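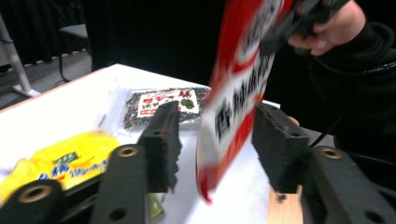
Flexible packaging and the problem of the shallow tray

Dry snacks and seasonings are sold almost entirely in film. It is light, it seals well and it costs very little, and once it reaches a kitchen it refuses to stand in any sort of order. A tin has a footprint. A bag has a footprint only on the day it is filled, and after that it has a slump.

The usual domestic answer is a tray. The Leris pattern, which most shops now copy, is a plain white rectangle in plastic with low walls that flare slightly towards the rim. The flare matters for stacking when the trays are empty and for very little else. What governs the result in use is wall height against bag height. With a wall of 36 mm, a tall snack bag placed upright at the back will lean, and the lean increases as the contents settle into the lower corners.

Some lean can be tolerated. A bag tipped slightly backward still shows its front panel, and the name can be read from above. A bag tipped forward hides its own label and takes up the floor of the tray that the next packet needs. Load from the back, then, and keep the tallest item against the rear wall.
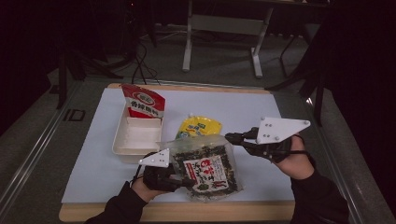 Seaweed flakes for rice are a harder case. The pack is usually clear, with a label on the front, and the flakes are so light that the bag has almost no base weight to hold it up. Take it by both sides, near the top, and let the contents drop before lowering it. If it is set down while the flakes are still spread through the bag, the lower edge folds under and the pack goes over within the hour. Flakes also break if the bag is squeezed across the middle, so pressure belongs at the margins.

Spouted pouches should lie flat outside the tray until the bags are in. They are dense for their size and will push a light bag out of line. Once the row is set, a pouch can go in at the front, cap up, where it acts as a stop.

Kollach sells a divided version of the tray with 3 fixed bays. It suits sachets and small boxes. For mixed bags it is less convincing, as the bays are 80 mm wide and a full snack bag has to be forced in, with some loss to the crisper contents. Begay's loose dividers are better. They clip to the wall at any point and can be removed for washing, though the clips loosen after a few months.

The surface below deserves a word. On a smooth white worktop a plastic tray slides when a bag is pulled from it, and the remaining bags shift with it. Astgate supplies adhesive rubber feet in packs of eight, enough for two trays. Fit them at the corners and leave overnight before loading.

Opened packs are a separate matter. Fold the top twice, clip it, and put the bag at the front regardless of its height - it will be wanted first.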